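The wash-day sums that never add up

Olton council would like us all to wash our clothes less. The leaflet came through my door in January, on thick glossy paper, and it says that a household which drops two loads a week will save water, money and the planet. It also says that jeans can go a month. I have read it several times now and I still don't know where the figures come from.

Take the big one. The leaflet claims 3,808 homes in Olton "could be washing smarter". Could be, according to whom? I rang up and was passed to a very polite man who told me the number had been supplied by Tetico, the firm that ran the survey. Tetico's own summary says that 1,898 people filled in the form and that 1,739 of them said they sometimes washed things that weren't dirty. Well, of course they did. Ask me whether I have ever sometimes done anything and I will say yes.

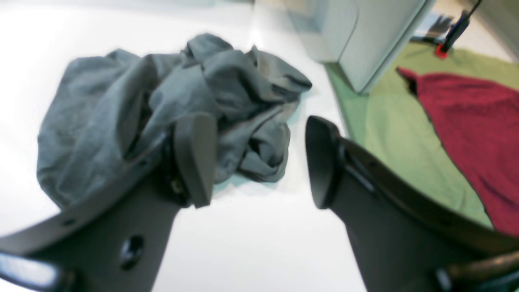

My grandmother washed on one day and ironed on the next, and if you spilled gravy in between you wore an apron over it. People bring this up as proof that we have all gone soft. They leave out that she had two dresses, that the whole house smelled of coal, and that she would have given her back teeth for a machine. When she got one, in 1,965 as the council's leaflet would no doubt print it, she washed everything she owned and then started on the curtains.

I don't say the other side is any better. The soap people have spent my whole life telling me that my towels are a disgrace. There's a powder for whites, a liquid for darks and a little bottle of scent to go on top, and the cap you measure it with is always twice as deep as the line you are meant to fill it to. I'd trust the leaflet more if it had a word to say about that cap.

My neighbour Ok-hee Hong ran a laundry in Kollwood for most of her working life, and I took the leaflet round to her. She read it standing up. Her view is that clothes wear out from heat and from being spun too hard, and that a cool, short wash does less harm than a month of sweat sitting in the cloth. She may be wrong. She did at least handle a great many shirts before she made up her mind, and I can't find anyone on the council's list of thanks who did. 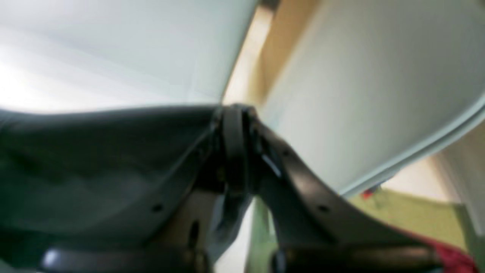 Fewer loads, says the leaflet. Other views are available.

What bothers me most is who this advice lands on. Seul-gi Wi, who lives two doors down from me, works in a care home and has three children under eight. She can't make a tunic last until the end of the week, and she knows it. So she gets a leaflet telling her she is wasteful, while the hotel by the station changes every sheet every morning and gets a green sticker for its window.

If the council wants to save water, it could mend the pipe at the bottom of my road. It has been leaking since before Christmas. I reported it, and I was given a reference number, and then I was sent the leaflet. I've put it under the short leg of the kitchen table, where the thick paper is a help.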